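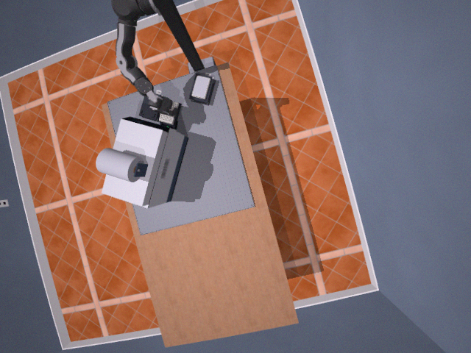
Zurport Handling Group – Simulation Bench

June 5, 2025

Spent the session on the arm cell in the simulator. Miroslava Skála wanted the table layout pinned down before anyone touches the grasp settings again, so I started there.

Mat goes on the upper half of the table, lower half stays bare. Large appliance with the white roll on the left part of the mat, small black unit just above it, flat black one off to the right. Saved as layout 6. Please load that one and don't drag things by hand. In May we lost a whole set of runs to a mat that had crept over.

Home pose was wrong after the Cunach update. Elbow came up short and the wrist sat too far in. Put the old joint offsets back from the Baláž file and raised the approach height. Solver step back to 600 – it had reset itself to the default.

Then the wrist view. Checked the open position against a grid panel, both fingers in view, one from each side. The round view with black corners is the lens model and should be left alone. Grid lines bow a lot toward the edges, so don't measure finger gap off this view. Use the joint readout.
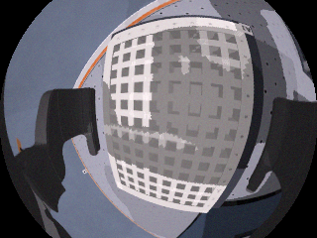
Wrist view, fingers open, grid panel between them.

Still to do:
Finger friction values, both sides. Alistair Gunn has the sheet.
Rerun seed 1782 with the restored offsets and compare with the old log.
Ask Cliria whether their next build keeps the offsets or wipes them again.

Backup of the cell config is on the shared drive, 2 copies, old one not deleted yet.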